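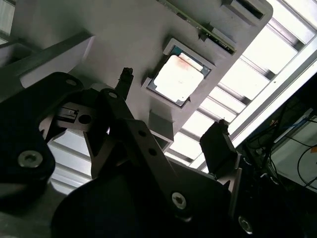 Varkus Support Desk
Ticket 2894
Customer site: Firkside assembly hall
Subject: Demonstration cell stops during processor pick, open day on Friday
Priority: High
Status: Closed

Reported by customer, 08.40
The demonstration cell is to be shown to visitors at the Firkside open day on Friday. The programme picks a processor from its holder on the fixture plate, presents it to the visitors' side and returns it. During rehearsal the cell stopped three times at the pick position with message 62 (grip not confirmed). The memory module sequence, which uses the same gripper, completes without a stop. The customer requests a remedy before doors open at 10.00 on Friday.

Support, 09.15
Ticket accepted. The customer was asked to supply the controller log, the programme version in use and the date on which the fixture was last taught. The customer was also asked not to raise the grip force until the log had been read.

Customer, 10.05
Log supplied. Programme version is 2774. The fixture was taught in April at the Rolton workshop and has since been moved to Firkside by road. The plate was refitted by site staff. No new teaching was carried out after the move.

Support, 11.20
The log shows that the fingers close fully on each failed attempt. The force reading stays below the threshold and the controller stops the cell as intended. The gripper is not considered faulty. The likely cause is a difference between the taught position and the present position of the processor holder.

The customer is requested to proceed as follows:
1. Set the cell to manual mode and reduce speed.
2. Check that the four plate fixings are tight.
3. Remove the processor and seat it again in the holder.
4. Move the gripper to the approach position and compare it with the taught point.
5. Report the offset before changing any values.

Customer, 13.30
Two of the four plate fixings were found loose and have been tightened. The offset at the holder was measured after tightening and the reading has been sent with the updated log. The processor was seated again. The pick then succeeded on some attempts and failed on others.

Support, 14.10
Please teach the holder position again with the plate fully tightened. The approach height may remain unchanged. The memory module position should be checked at the same time, although no failure has been recorded there.

Customer, 15.45
Both positions taught again and saved under version 2774. A run of 300 cycles has been started at demonstration speed.

Customer, 19.20
Run complete. No stops recorded.

Support, 19.35
Result noted. The following conditions apply for the open day:
The barrier supplied by Vanhove is to remain closed while the cell is in automatic mode.
Visitors are not to handle the processor or the memory module between cycles.
The plate fixings are to be checked before the first demonstration and again at midday.
Should message 62 appear, the operator is to stop the demonstration and telephone the support desk, quoting this ticket.

Customer, Friday, 16.50
Open day concluded. One stop occurred at 11.25, caused by the barrier being opened during a cycle. The cell was restarted by the operator. Message 62 did not appear.

Support, Friday, 17.05
Ticket closed with the customer's agreement. A note on teaching the fixture again after transport has been passed to Rolton for inclusion in the delivery checklist.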